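Can a Two-Armed Robot Put Things Away? A Test on Flat Cases and Pouches

Triệu Robotics Course, Project Report
Submitted in January

Summary

This project asked whether a pair of small robot arms could do one simple chore: pick flat items up off a table and put them into the correct bin. The task comes up in homes (tidying a desk) and in stores (putting returned goods back in order). We ran 60 attempts with a trained controller. In 75 percent of them the item ended up in the right bin without a person stepping in. The remaining attempts failed mostly at the pick, and mostly with soft or glossy items. We conclude that the arms are not ready to do this work alone.

1. Background

Our interest came from a store called Lurnent, which sells used discs, games and small accessories. Its back room holds around 2000 flat items waiting to be sorted. Staff told us that the sorting is easy and dull, and that it gets pushed to the end of the day. They had looked at automation once and dropped the idea. The equipment they were shown needed every item to arrive facing the same way on a belt, and their items come in shopping bags.

The same problem exists at home. A person clearing a table does not line things up first. They pick up what is nearest, shift it in the hand, and drop it where it goes. A dishwasher or a washing machine avoids this problem completely, as a person loads it. The machines we already own do the middle of a chore, and the start and end are left to us.

We wanted to know how far a modest setup could get with the start and end.

2. Question

We wrote down one main question and two smaller ones before starting.

Main question: Can two arms, trained from human demonstrations, move flat items from a table into the correct clear bin often enough to be useful?

Smaller question A: Does the kind of item matter more than where it lies on the table?

Smaller question B: When the robot fails, can it recover without a person?

For "useful" we used the store's own answer. They said they would put up with a slow machine, but not with one that had to be watched.

3. Equipment

The bench is known in our department as Nisero. It has two black arms mounted at opposite sides of a light wooden tabletop, each with a two-finger gripper. The table is set in a frame of metal rails. There are cameras on the arms and cameras looking at the table from fixed positions, and the controller receives views from both kinds.

The control software is called Purach. A person first performs the task many times by guiding the arms, and Purach learns to copy the motions from the camera views. We did not write this software. Our part was choosing the items, recording demonstrations, running the trials and scoring them.

The bins are clear plastic and open at the top. We picked clear bins because that is what Lurnent uses in its back room. We come back to this choice in section 6.

We left a red desk lamp standing at the back of the table during the work. A real table has things on it that are not part of the chore, and we wanted at least one of them present. The lamp base takes up room near the bins, so an arm coming in from that side has to allow for it.

4. Items

We used thin, flat items of the sort the store handles. They fell into two groups.

Hard cases. These include disc cases with clear or glossy surfaces. They keep their shape and have straight edges. They are also thin, so when one is lying flat there is very little for a finger to get hold of.

Soft items. These are pouches and other wrinkled plastic packaging. They bend when touched. A finger can pinch a fold in one, but the rest of it hangs in a way that is different every time.

We did not use anything fragile, and we did not use anything with loose parts inside.

5. Method

Each attempt started with an item on the table and both arms in their rest position. The operator started the controller and then kept their hands off the keyboard. An attempt counted as a success if the item was inside the correct bin and the arm had let go of it. It counted as a failure if the item was still on the table when time ran out, if it went into the wrong bin, if it fell on the floor, or if the operator pressed stop.

We placed items by hand and changed the position and angle each time. We made no attempt to be random in a strict sense. Looking back over our notes, we favored the middle of the table, which probably made the results look a little better than they should.

Two of us scored every attempt separately and compared sheets afterward. We disagreed over a few cases where an item was resting against the rim of a bin. After discussion we scored those as failures, on the grounds that a store employee would have had to go and push them in.

6. What happened

The arms were good at moving to the right place. In most attempts the gripper arrived over the item at a sensible angle with the fingers open. Carrying was also reliable. Once an item was held firmly, it nearly always reached a bin.

The pick was the weak part. With hard cases, the common failure was a finger sliding along the top of the case without getting under the edge. Sometimes the case was pushed across the wood until it met something, and then the grip worked, more or less by luck. A person would do this on purpose, by dragging the case to the edge of the table and taking it from below. The controller did that only when the demonstrations had included it.

With soft items the grip usually closed on something, but the item could droop and catch on the rim of the bin. The arm had no plan for that. It opened its fingers at the usual point and backed away.

Clear surfaces caused trouble too. The bin walls pick up white highlights from the lights and the window, and the table shows through them. A clear case lying on glossy wood is hard enough for a person to see in some views. In several attempts the arm lowered an item onto the rim, as if the bin stood a little farther over than it did. We had expected the case surfaces to be a problem. We had not thought enough about the bins.

Figures 1 to 3 show the work in progress. Figure 1 has a thin disc case lying on the table and a blue case inside a clear bin. Figure 2 has the two bins side by side, with a flat item low in each. Figure 3 has both arms, with a blue pouch lying flat on the front right part of the table.

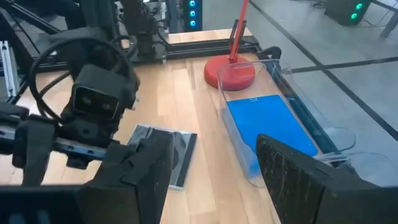
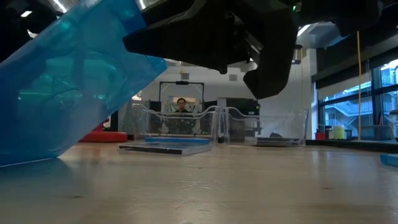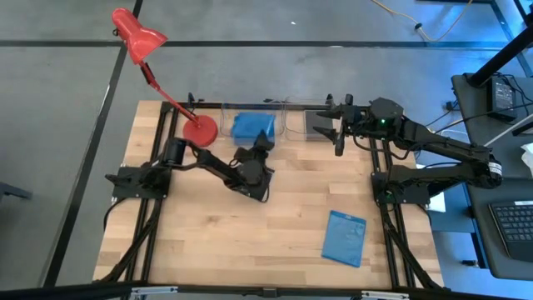 7. Answers to the questions

Main question. A success rate of 75 percent is higher than we predicted, and it is still too low. At Lurnent it would mean that one item in four needs a person. Worse, the person would have to find that item first. A missed case on the table is easy to spot, but one in the wrong bin is not.

Question A. The kind of item mattered more than the position. Items near the far edges were slower to reach, but the arms got there. A glossy case in the middle of the table was harder than a pouch near the side.

Question B. Recovery was poor. The controller would often try the same pick again from the same angle. If the item had shifted during the first try, the second sometimes worked. We would not call this recovery, as nothing about the second try was chosen in response to the first.

8. Limits of this work

The trial count is small. All attempts were on one bench, with the same bins and the same lighting for the most part. The operators were the same people who recorded the demonstrations, so the items were probably laid out in ways similar to the training. We did not test items stacked on top of each other, although the store says that is the normal condition of a returned bag.

We also did not measure speed carefully. By eye, a person sorting at a relaxed pace is several times faster than the arms.

9. Next steps

Try opaque bins with the same items, to separate the trouble with clear walls from the trouble with glossy cases.

Record demonstrations that include failed picks and how a person fixes them.

Try softer fingertips. The fingers we used are hard, and they slide on plastic.

Start with a small pile, even if the success rate drops sharply. The store's question is about piles, and ours so far has been about single items.

Score sheets and the item list are kept with the Nisero bench log.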